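Work and Automation, Unit 4 Handout: When the Job Becomes Showing the Job
March 21, 2018

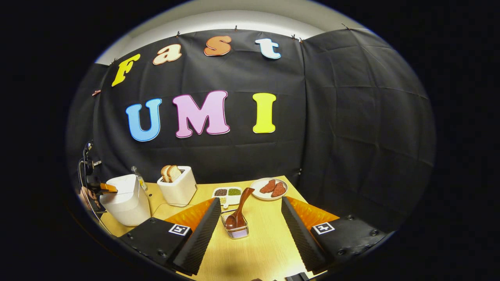 Before we start

Hi all. These are my notes for the unit, cleaned up a bit from what I scribbled on the board last time I taught it. Please read them before we meet, and bring the Imai reading too (the short chapter, you can skip the appendix unless you like tables).

So far in this course we've talked about machines that take over a task. This unit is about the stretch before that, when people are teaching the task. Somebody stands at a table with toast and a plate of meat in front of them and does kitchen work with a handheld gripper in place of their fingers. It's a real job, it gets a shift and a supervisor, and I think we should look at it the way we'd look at any other job!

What the work is like

I spent 2 afternoons at Skellport talking to the people who do this. Skellport runs prep kitchens, and the project there is called Zerow. The workers on it came off the regular line. They pick up an item, put it down where it belongs, reset the table, and go again. Darnell Pruitt did sandwich prep for years before he moved over, and he told me the strangest part was slowing down. On the line, speed was how you earned respect. Now his supervisor wants every motion clean, and a fumble means doing it over.

Jayanthi Thampi had a different complaint, and I keep thinking about it. With her own hands she knows how hard she's squeezing a slice of bread. With the gripper she has to watch the bread and guess. She's good at it now, but she had to learn it from scratch, and her pay grade didn't move. Hold on to that for the discussion.

Who owns a knack?

Back in Unit 2 we used the word "knack" for the stuff people can do but can't easily write down. How you slide a spatula under something soft, which way you turn a plate so the next person can grab it. A recipe card never captured any of that, so it stayed with the worker, and it gave the worker a little bargaining power.

Recorded demonstrations change the deal. The knack gets handed over as a by-product of doing the work, one repetition at a time (Zerow was at 614 recorded sessions when I visited). Venkatesh Warrier, the shop steward, wants those sessions treated like training someone new, with a trainer's premium on top of the hourly rate. Management's view is that it's paid time like any other paid time. I go back and forth on this myself, so don't bother trying to guess which answer I want.

What changes on the floor

A few things I heard more than once:

The kitchen gets split into people who demonstrate and people who don't, and the second group worries about being left behind.

Small habits get noticed. Two cooks who both make perfectly good toast may do it in completely different ways, and suddenly there's a meeting about it.

New tasks show up that don't have a title yet. Resetting tables is one. Checking recordings is another, and Aravind Ramasamy was doing that on top of his old inventory job when we spoke.

Compare this with the Villetti case from October, where the new equipment showed up finished and the staff were told to work around it. The Skellport folks have a lot more say than that. Whether they have enough is a fair thing to argue over.

For next time

Write one page on a task you've been paid to do. Describe it closely enough that a stranger could try it, then mark the spots where your instructions give out. Gerasimos Alexiou will be collecting them for me, so please get yours to him 48 hours before class. Handwritten is fine if he can read it.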